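Basket and storage check - Stendis guest rooms
Date: October 11, 2020
Checked by: Tadeo Gaete
Stock on register: 87 woven baskets, linen and general use

1. Handles firmly fixed, no pulled strands.
Pass. Two handles re-bound in Medina wing.

2. Base flat, no rocking on a hard floor.
Pass, except basket 5. Rocks at one corner. Withdrawn.

3. No sharp ends inside or out.
Snagging on towels reported in Plultard wing. Ends trimmed and pressed back. Run a cloth round the inside before reissue.

4. Load label present and legible.
Fail on the older stock. Labels to be retied before the next check.

5. Baskets stored clear of heaters and off damp floors.
Pass. Lower shelf in the linen store wiped down - slight musty smell, no mould found.

6. Rim and corners.
Check the braid by hand along its full length, then the side walls for broken strands. Small gaps between the turns of the braid are normal. A gap that opens under thumb pressure is not.

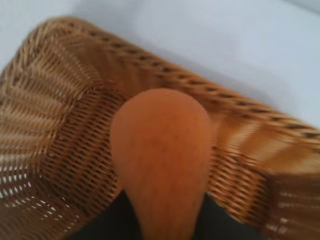 Sabina Doležal asked for item 6 to be done before washing as well as after, as cane softens when wet and a weak corner is easily missed. Agreed, added to the sheet.

7. Cleaning.
Soft brush, damp cloth, air dry. No soaking.

Outstanding: basket 5, labels under item 4.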